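Project report, semester 2: equipment plan and budget for the pen sorting cell
Group Pukis, Dedthorpe campus

1. Where we are

Sorting task is pens and small tools into bins. Software side is in the other report, this one is only about what we need to buy, what we can borrow and what has to wait. Short version: we have $500 left from the department for consumables and spares, nothing for new hardware until the next round in November, and the cables are the first thing to fix.

2. What we need

Cables. Top of the list. At the moment they hang free from the wrists back to the bases, long loops, and every time an arm reaches across there's a chance of one dragging through the work area. Want clips along the links plus a sleeve at the elbow. Cheap. Should have been bought in first semester.

Gripper fingertips. Hard tips slip on round barrels. Barbier sells soft pads in packs, Mosell has something similar but you have to order through their distributor and the quoted lead time is 28 days. Going with Barbier unless the lab manager objects.

Bins. Using open ones at the back right of the table for now. They do the job. Would like all of them in one colour, as the clear one and the tan one behave very differently under our lighting and we've had to tune the vision twice.

Spare wrist motor. Can't afford it. Listed anyway so it's on record, becuase if one goes we lose the rest of semester. 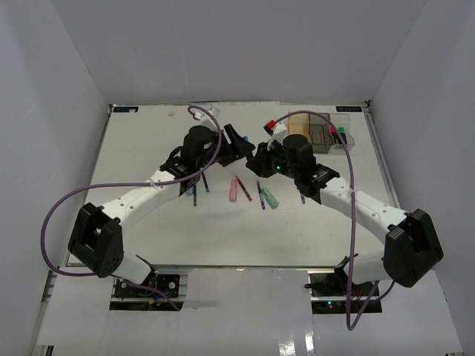
Our supervisor's comment on the draft was that the spare motor shouldn't be left sitting at the bottom as a wish. Get a written quote from Mosell, she wrote, put the lead time beside it, and say which milestones slip if it fails; the department will fund a risk it can read in one line, and it won't fund "would be nice".

Fair. Quote requested, not back at time of writing. Milestones that slip: handover between arms, and the final demo. The single arm sort could still go ahead on the other side.

3. Order of purchase

Clips and sleeve first, then pads, then bins if theres money left. Pads are the only item we'd reorder, so 3 packs to start and see how fast they wear. Freight to Dedthorpe is charged per order, so clips and pads go in together.

4. Still to do

Chase Mosell quote
Ask stores about matching bins before buying any
Check pad thickness against gripper opening, Barbier data sheet gives 2 mm
Budget table to appendix, needs GST column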